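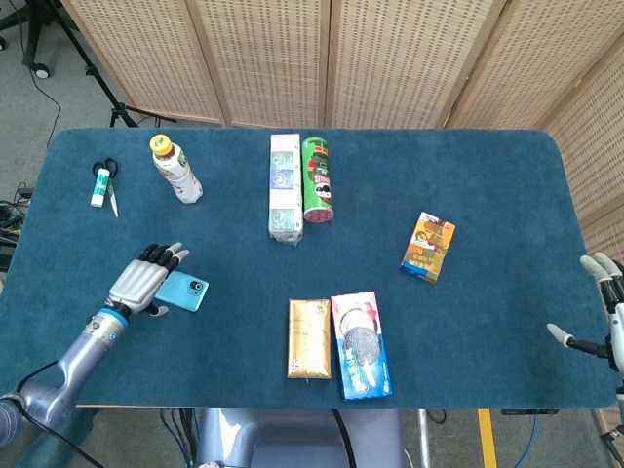 Week 2 of the Andaner tidy-up package, which Wakgate rents out at £368 a month, hands included. The brochure says it handles "everyday clutter". Today's clutter is scissors, a glue stick, Pringles, Oreos and a phone lying face down, so my kitchen drawer, basically.

Setup took the whole morning. The manual runs to 102 pages and 200 of them would have helped.

Support replied within the hour to ask if I'd tried a different table.

Still, I like the fingers. Very polite fingers. Would I pay for month two? Ask me in November, when the discount code runs out.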